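Speaker notes: What 3327 demonstrations did and did not buy us
Elie Mansour, Onico. Slot is 25 minutes, leave 5 for questions.
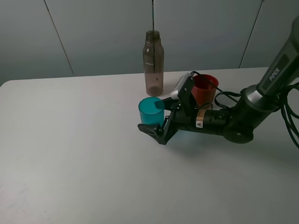 Opening, keep it short. Say who I am, say that I run collection at Onico and that I do not train the models. People in the audience will want model questions. Send those to Naveen Sisodia, who is in the second row and has agreed to be sent them.

Then the claim I want to argue with. You have all heard it: get enough demonstrations and the rest takes care of itself. I believed it in January. By the time we finished the cup and bottle set I believed a much smaller version of it, and the talk is about the difference.

SLIDE 2. The task

Cups and a water bottle on a white table, one arm, a two-finger gripper. An operator drives the arm, picks up a cup, puts it where the prompt says. We keep the video, the joint positions and the sentence that goes with them. One of those is an episode.

Say out loud that this is an easy task. A four-year-old does it while looking at something else. If somebody laughs, fine, move on.

SLIDE 3. The number

3327 episodes kept. Leave it up for a second.

Now take it apart. What does 3327 mean? It means the operator pressed start and stop that many times and a reviewer did not throw the result out. It says nothing about how many different things happened in between. Our vendor, Ebihara, invoiced by the episode, and we got what you get when you pay by the episode. They were short, clean and very much alike. I would have done the same in their place.

(Don't be snide about Ebihara. Their people were good and two of them may be watching the stream.)

SLIDE 4. Sameness

This is the part I care about, go slowly.

Naveen took the start positions of every object in every episode and plotted them from above. I expected a cloud. We got clumps. Operators put the cup back down where it was comfortable to pick it up again, and the next episode started from there. The reset instruction said "place objects randomly." People are terrible at random. I tried it myself for a morning and my clumps were tighter than theirs.

We also found approach habits. A given operator comes in from one side, at one height, and closes on the same part of the cup every time. You can tell who was driving from the path of the wrist. Naveen can, anyway, and he won a lunch off me proving it.

So the question for the room: if I have thousands of episodes and a handful of habits, how big is my data set? I don't have a formula. I distrust the ones I have been shown.

SLIDE 5. The language side

Every episode carries a sentence. "Pick up the blue cup." "Move the red cup next to the bottle."

Problem one is color words. Blue, teal, green-blue, turquoise. Different annotators used different words for one cup and we argued over whether to clean them up. We did not clean them up. I still think that was right, since customers will not agree on the word either, but I can't show you a result that proves it.

Problem two is worse. With only two cups in view, the model could do well by learning that a sentence with "red" in it means go to the other one. That looks like understanding until a third cup shows up. Ask for a show of hands: who has tested with an extra object that the prompt never mentions? In my experience few hands go up.

SLIDE 6. What a success rate hides

We had a success rate I was proud of and I am leaving it off the slide on purpose. It was measured on our table, under our lights, by the same crew that made the data, with the same cups. If anyone asks for it, tell them in the hallway, along with the conditions.

Then we ran the Utlow test. Utlow is our other site. Same model of arm, same kind of table, cups bought from the same store. We ran 237 trials there, and the person scoring them had never met the people who collected.

Failures to go through:

The gripper stopped short of the cup and closed on air, then carried nothing carefully to the right place. This was the most common one.

The open bottle got bumped when it stood between the arm and the cup. In our collection a bump meant the reviewer threw the episode out. We had filtered out nearly every example of being close to trouble and getting away from it. I signed off on that filter. Say so.

The arm hesitated, went back, hesitated again. We had no recoveries to learn from for the same reason.

Pause here. Drink some water.

SLIDE 7. What we changed

No miracle on this slide. Tell them that first.

Start positions now come from a list on a screen. The operator gets a spot for each object and puts it there. They hate it. It slows them down and the plots look a lot better.

We pay by the shift.

Bad grasps stay in if the operator recovers, and they get a tag. Real failures go in a separate pile, also tagged. We have not found a good use for that pile yet and I won't pretend we have.

Operators swap stations every 2 hours. I wanted this for variety and got it mostly for morale.

We froze 12 test layouts, drawn up at Utlow and kept from the collection crew. Before anyone says it: yes, 12 is small. I would take a small set that the crew has never seen over a large one they have been practicing on.

SLIDE 8. Did it help?

Somewhat. The closing-on-air failures dropped off. The bottle problem is better and still there. The third-cup problem has barely moved, and I suspect more demonstrations of the same kind won't move it.

I also can't separate the changes from one another. We made them within the same few weeks because the Ota release was coming and I did not have the patience, or the budget, to do it one at a time. Anyone who tells you which of these mattered most on the strength of our data is guessing. That includes me.

SLIDE 9. Questions to ask the next person who shows you a big number

How many people drove the arm?
Who decided where the objects started?
What did the reviewers throw out, and did you keep it?
Was the test written by somebody who never saw the training set?
What were the operators paid for?

Leave these up during Q&A.

LIKELY QUESTIONS

Simulation. We tried a little. Liquids and soft things were not in our task so I have no strong view. Hand to Naveen.

Will you release the set? Ota gets it first under the contract. After that I would like to, including the tagged failures, but it is not my decision.

Isn't this just saying more variety is good? Partly, yes. Everyone agrees with that and then buys by the episode anyway. Ask them how they buy.

If time runs short, drop slide 5 and keep slide 6. Bring the HDMI adapter, the podium only has the one port.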